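Session 4 – Measuring Dry Rice by the Spoonful

Welcome back, everyone, and do take a stool near the front if you can, as we'll be passing things along the bench. Last time at Verndale we used scales for everything, and this week I'd like us to put them away for a while and get to know the spoon. You need very little for it – a bowl of rice, a clear glass to spoon it into and a steady surface. I'm fond of a clear glass for this job, as you can watch the level creep up while you work.

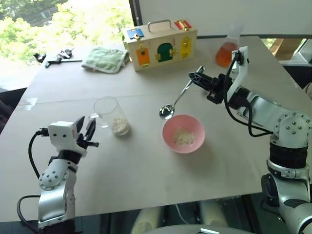 One of last year's group asked whether a heaped spoonful wouldn't do just as well, and said that at home they had never levelled a spoon in their life. It will do nicely for supper, but for our tables please level each one with the back of a knife, over the bowl, so the spare grains fall where you want them.

Put 5 level spoonfuls in your glass, mark the height on a strip of paper, tip the rice back and begin again. Do this 4 times, and bring your strips to the next session.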